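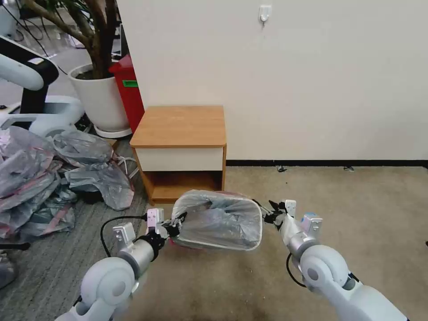 # Chapter 7: Waste Collection in Shared Buildings

Every building that people use produces waste, and every building must have some way of getting rid of it. In a single home the arrangements are simple and seldom written down. In an office block, a school, a hospital or a set of apartments, many people create waste in many rooms, and the work of removing it is divided among staff, contractors and the occupants themselves. This chapter is concerned with that division of work and with the decisions a building manager must make before the first collection takes place.

## Learning objectives

After studying this chapter, students should be able to:

- describe the four stages through which waste passes inside a building;
- distinguish between desk-side, central and mixed collection;
- calculate the storage volume required between two collections;
- identify the terms that should appear in a collection contract.

**Key terms:** collection point, contamination, desk-side collection, holding area, residual waste, source separation, transfer route

## 7.1 The four stages

Waste inside a building passes through four stages. It is first *deposited* by an occupant at a collection point. It is then *gathered* by cleaning staff, who empty a number of collection points into a larger container. It is *transferred* along a route to a holding area, usually on the ground floor or in a basement. Finally it is *held* until a contractor removes it from the site.

The stages are closely linked. A manager who removes half the collection points on a floor will shorten the time spent on gathering, but the remaining containers will fill sooner and may need to be emptied twice in a shift. A holding area placed far from the service elevator lengthens every transfer made during the life of the building. Katene (Chapter 3) has already discussed the effect of floor plans on cleaning hours, and students may wish to review her remarks on corridor width before continuing.

## 7.2 Choosing a collection system

Under **desk-side collection**, each workstation has its own container. Occupants find the system convenient, and it requires no explanation to new arrivals. Its chief disadvantage is the labor involved, as each container must be visited whether it holds a full load or a single paper cup. Desk-side containers also tend to receive everything their user wishes to discard, and the recyclable share is often lost through contamination.

Under **central collection**, occupants carry their waste to a shared point, normally with separate containers for paper, packaging, food and residual waste. Fewer containers are visited on each shift, and source separation is easier to maintain. The system depends on cooperation, and it should not be introduced without notice.

A **mixed system** keeps desk-side containers for paper only and sends all other waste to central points. It is common in older office buildings where there is little space for a full set of containers on each floor.

### Case study: Prustier House

Prustier House is an office building with 926 workstations on six floors. Until 2018 it was served entirely by desk-side collection. The building manager, Paora Dunstan, was asked to reduce the evening cleaning shift without lowering the standard of service. Together with the cleaning contractor, Adico, he prepared a plan to remove the desk-side containers one floor at a time, beginning in April of the following year.

Tenants on the first two floors received a letter and a floor plan showing the new central points. On the third floor the letter was delayed, and the containers were removed before it arrived. Complaints from that floor outnumbered those from the rest of the building combined. Judite Falcão, who managed the contract for Adico, recommended a pause before work began on the fourth floor. The final floor was converted on June 29, 2019.

Two changes were made to the plan along the way. Central points originally placed beside the restrooms were moved to the kitchens, where most food waste was produced. In addition, the legal department on the fifth floor kept its locked paper containers, which fell under a separate agreement for confidential documents.

## 7.3 Calculating storage volume

The holding area must be large enough for all the waste produced between one removal and the next. The basic calculation is:

**V = P × R × D**

where *V* is the volume in liters, *P* is the number of occupants, *R* is the volume produced by each occupant per day, and *D* is the number of days between removals.

Consider a building with 100 occupants, each producing five liters per day, and a contractor who calls every four days. The required volume is 2000 liters. A margin should then be added for public holidays, office moves and late collections. The size of the margin is a matter of judgment and should be agreed on with the contractor in writing.

Students should note that *V* refers to waste as deposited. Where a compactor is installed, the volume held will be smaller, but the weight is unchanged, and the floor loading of the holding area must be checked accordingly.

## 7.4 The collection contract

Section 7.4 considers the contract between the building owner and the company that removes waste from the site. A sound contract states the days and hours of removal, the containers to be supplied, the party responsible for cleaning them, and the charge for loads rejected as contaminated. The standard form used by the Shehata group of properties is reproduced in Appendix C, and its clauses are taken in order below.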